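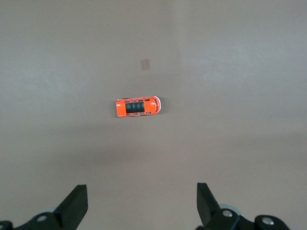
Ticket 162: Arm stops above the toy car and does not close

Status: Closed
Priority: High (public demonstration)
Site: Gistotstead, visitor hall, demonstration table
Equipment: Stunik table arm with two-finger gripper and wrist camera
Software: Notik pick routine, open day settings
Raised by: Delia Ardeleanu, Visitor Programme
Assigned to: Ionuț Ene, Equipment Support
Copied to: Aurelia Costache, Clémence Poulain

Description of fault

During the rehearsal for the December open day, the arm was asked to pick up the orange toy car and place it in the tray to the left of the operator. It moved out correctly, found the car with the wrist camera and started its approach. It then stopped above the table with the gripper open and showed the message "Target not confirmed". The routine ended after the usual waiting period and the arm went back to its rest position.

The fault was seen on most attempts with the orange car. The blue block and the green cup used in the same demonstration were picked up normally. The open day is expected to bring 300 visitors through the hall, and the toy car is the item named in the printed programme, so Visitor Programme would prefer not to replace it.

Steps already taken by the person reporting

The arm was switched off and on again. The car was turned to face the other way. The hall blinds were lowered on the window side. None of these made a lasting difference, although the arm did complete one pick with the blinds down.

Log

09:40, I. Ene
Ticket accepted. Please leave the table as it is and do not move the car between attempts. Please also confirm whether the table covering has been changed since the autumn visit.

09:55, D. Ardeleanu
The covering has not been changed. It was wiped down this morning. The car is where the demonstrator left it, lying across the view with the gripper open in front of it.

10:20, I. Ene
Attended on site. The gripper opens and closes fully by hand control. Both fingers move freely and meet evenly. The fixing screws were checked with the hand driver and none required tightening. A mechanical cause is considered unlikely.

10:45, I. Ene
Reviewed the wrist camera view with the detection overlay switched on. The routine draws its outline correctly around the orange body of the car. It also draws an outline, on and off, around the small tan square on the table beyond the car. When both outlines are present the routine treats them as two possible targets and will not confirm either. This agrees with the message displayed.

The blue block and the green cup are selected by colour alone. The car is selected by colour and by size, and the colour range had been widened for the evening rehearsal, when the hall lamps were in use. The wider range now appears to take in the tan square as well.

11:05, A. Costache
Could Support say what the tan square is and whether it may be removed? The demonstrators were instructed not to place anything on the table without asking.

11:15, I. Ene
It is flat and has the look of tape or of what is left of a sticky note. I have not lifted it. Emanuel Ciobanu set out the start positions for the school visit and should be asked first.

11:50, E. Ciobanu
I marked the start position for the cup during the school visit, and I believe this is that mark. It is no longer needed. The present start positions are held in the routine. I have no objection to its removal.

12:10, I. Ene
Before removal, the colour range was returned to the standard setting with the mark left in place. The outline around the mark disappeared. The car was picked up and placed in the tray at the first attempt. The range was then widened again and the fault came back. This was repeated once with the same outcome.

12:30, I. Ene
The mark was removed and the area wiped. With the wider range still in use, the routine now outlines the car only. The pick was completed with the blinds raised and again with them lowered.

13:20, C. Poulain
Thank you. I would ask that the standard range be used for the open day all the same. The wider setting was intended for one evening only and should not have been saved as the default. Enache, who supply the hall lighting, have confirmed that the lamps over the table may be left on throughout the day.

13:45, I. Ene
Agreed. The standard range has been restored and saved. The wider range is kept under a separate name and can be loaded by Support on request.

15:10, D. Ardeleanu
Full rehearsal completed with two demonstrators. The car, the block and the cup were all picked up and placed in the tray. The message did not appear. Visitor Programme is content for the ticket to be closed.

Cause

A disused position mark on the table was taken for a second target while the colour range was set wider than standard.

Action taken

Mark removed. Standard colour range restored and saved as the default for the open day.

Instructions for demonstrators

Start positions are to be shown on the operator's screen. Tape, labels and paper must not be left within reach of the arm.

If "Target not confirmed" appears while visitors are present, press Pause, wait for the arm to reach its rest position, and clear the table of anything that is not part of the demonstration. Press Start once. Should the message appear a second time, continue with the block and the cup and call Equipment Support.

Visitors may place the car on the table themselves when the arm is at rest and the operator has given permission.

Closed by: I. Ene, 15:30
Related item: request from A. Costache for a spare toy car, passed to Visitor Programme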